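Ticket: Trultville Film Nights – subtitles drift on second reel files
Status: Closed
Opened: July 2003

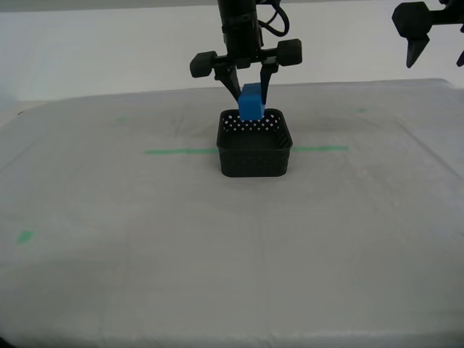 Blue cube held over the black basket, gray padded tabletop.

Reported by Diane Lévesque

Feature file plays on the Drulik player in the main hall. Picture and sound are fine. English subtitles are correct for the first part, then start showing early. By the end of the second part they are far enough ahead that a line is gone before the actor opens his mouth. Same thing on both test runs. The program goes up in 9 days and the distributor's tape copy has no subtitles at all, so we need the file version working.

Player: Drulik, current firmware
Projector: Nishimura, connected by component cable
Subtitle file: plain text, timed, supplied by the distributor
Feature: two video files, played back to back from a playlist

Assigned to Stefaniia Symonenko

Asked Diane to play the second file alone, without the playlist. Subtitles still early. That rules out the playlist handoff.

Asked for the subtitle text file and the first few minutes of both video files on a disc. Received.

Update – S. Symonenko

Subtitle file opened in a text editor. Times are continuous across both parts, with no reset at the break. The player expects one subtitle file per video file, each starting from zero. Diane confirms she split the file by hand and subtracted the length of part one from every line after the break.

Checked the subtraction. It is correct to the second, but she used the length printed on the distributor's sheet. The video file itself runs longer than the sheet says. Would explain a fixed offset. Does not explain an offset that grows.

Update – Harvey Sandhu

Looked at frame rates. Part one is 24 frames per second. Part two is 24 frames per second. The subtitle file has a comment on the last line naming 25. If the whole thing had been timed to a 25 frame transfer, part one should drift as well, and Diane says it does not.

Diane, can you watch part one again from the middle and compare a line with the sound? Any scene with a door slam or a phone will do.

Reply – Diane Lévesque

Watched the last 5 minutes of part one. Subtitles are on time. The phone call in the kitchen matches. Part two is wrong from the opening shot and gets worse.

Update – S. Symonenko

Then the two halves were timed from different sources. Wrote to Noémie Cloutier at the distributor. Her answer: part one was retimed for the film-speed transfer, part two was not. The corrected part two exists but was never sent out. She does not have access to it until the person who made it is back.

Workaround while we wait:

1. Go back to the original subtitle file. Do not use the hand-split copy.
2. Open it in Fornix and cut at the reel break.
3. Set the first line of part two against the sound in the video file.
4. Stretch all remaining lines from 25 to 24.
5. Save as plain text with the same name as the video file.
6. Delete the old subtitle file from the player's disk before copying the new one. The player keeps the old one if both are present.

Reply – Diane Lévesque

Did steps 1 to 6. Opening lines match. Closing lines match. One line near the 80 minute mark stays up too long, over the train. It did that before too.

Update – Harvey Sandhu

That line has a bad end time in the original. Fixed by hand, new file sent. Nathalie Gauthier ran the full feature in the hall on the Nishimura and reports subtitles on time throughout.

Resolution: part two subtitles timed for 25 frames per second, video at 24. Retimed in Fornix. Distributor notified. Replace with the official file if it arrives – not required for the screening.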